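3.2 Party statements and the question of delay

The second group of sources consists of official statements issued by minority parties in response to letters, appeals and open messages from figures outside their own ranks. Earlier work on the subject (Bühler and Widmer; Ortner) treated such statements as fixed positions. The present section takes a different view and looks at the time that passes between a public appeal and the first formal reply, and at what is said by party members in the meantime.

The corpus holds 147 statements, drawn from the archives of the Ulada regional assembly and from the weekly press of Curnico and Adirby. Each was read by 2 coders, who recorded the date of issue, the body in whose name it was released and the language of first publication. Where a statement appeared in more than one language, the earliest version was used. Differences of wording between versions were noted but were not coded, and they are taken up again in Section 5.

Silence was recorded in the same way as speech. A party was treated as silent when no organ entitled to speak for it had issued a text, even if individual members had given interviews. This rule follows D'Amico, who warns against reading a remark by a local branch as the voice of the leadership. It has a cost. In Adirby the branch offices are often the only part of the party with a press contact, and their views reach readers long before the central council has met. 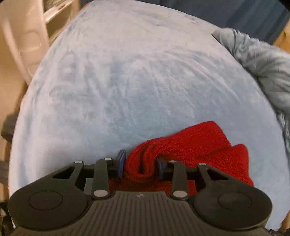

Figure 3

The council of the largest minority party in Ulada meets in ordinary session every May. Between sessions, a standing bureau of five may speak on urgent matters, but only by common agreement. Haslinger has argued that this rule was meant to protect the party from hasty commitments to larger allies. The minutes consulted for this study support his reading in part. They also show that members of the bureau used the rule to put off subjects on which the party's supporters abroad and its voters at home were known to disagree.

The clearest case is the appeal on shared schooling. The appeal was addressed to three minority parties at once and asked each of them to state whether it would accept a joint curriculum in the border districts. Two replied through their councils. The third made no formal reply, although its members of the assembly voted for the measure when it came before them. Interviews with former members of the bureau suggest that the vote was thought to be answer enough - a view not shared by the editors of the Curnico weekly, who went on asking for a written position.

It would be unwise to treat such cases as evasion alone. Small parties with supporters in several countries must consult widely, and the means of doing so are slow. Brunner, the publishing house that holds the party's printed papers, has kept a number of draft replies which were circulated and never released. The drafts differ mainly in their opening paragraphs, where the author of the appeal is named and addressed. On the measures themselves there is little change from one draft to the next. The difficulty in these papers lay in how to recognise the sender, and the same difficulty appears in the statements on amnesty, to which the next section turns.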